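4. Choosing where it goes, and getting it level

Read this section before you take the Lodstead out of its box. It weighs more than you expect, and the box is easier to push across a floor than the machine is.

4.1 The worktop

The Lodstead dehydrator will sit on any flat kitchen surface that can take its weight. Stone, tile and solid wood are all fine.
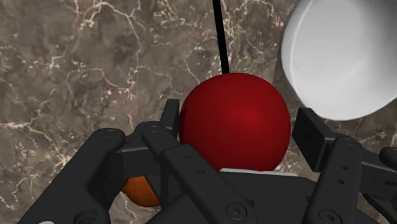
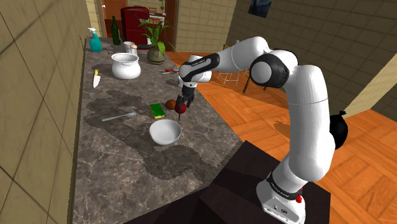 Worktops come in every colour and the dehydrator does not care which one you paid for. It does care about slope. Most kitchens lean a little, usually towards the sink, and a leaning dehydrator sends plum juice to one corner of the drip tray and then over it. Dark mottled marble like the worktop in both pictures is especially good at hiding a spill until you put your sleeve in it, so wipe round the feet after every batch. Fruit juice is also acid enough to dull marble, and the Sial mat supplied in the box is there to prevent an argument about it.

1. Clear a space 80 cm wide. Fruit bowls, washing-up sponges and post all count as obstructions.

2. Lay the Sial mat with the ribbed side down. It will smell of rubber for a day or two.

3. Lift the machine on to the mat, holding it by the base. The door handle is for the door.

4. Leave at least 9 cm behind the rear vent.

5. Put a spirit level on the top panel, front to back and then side to side. A phone will do if it has the right app and you trust it.

6. Turn the front feet to adjust. Clockwise lowers, anticlockwise raises. You will get this wrong once.

Note: the rear feet do not turn. Please stop when they resist.

4.2 Power

The Lodstead draws 900 watts at full heat. Plug it straight into a wall socket.

CAUTION: Do not use an extension lead that is also running the kettle. The two together pull far more than 2,000 watts, and the lead will object before you do.

CAUTION: Keep the cable off the top panel, which gets hot.

4.3 First run, empty

1. Slide in all the trays with nothing on them.

2. Set the dial to Flosen, the highest setting. (The settings are named after villages near the works. We were outvoted on numbers.)

3. Run for an hour with a window open. A faint smell of warm metal is normal. Smoke is not; switch off at the wall and see section 11.

4. Turn the dial down to Sorkley and listen. The fan should drop to a low hum - a rattle usually means that a tray is not pushed fully home.

5. Switch off, allow to cool, and wash the trays in warm soapy water.

Apples are the kindest fruit to begin with. Slicing and tray loading are covered in section 5.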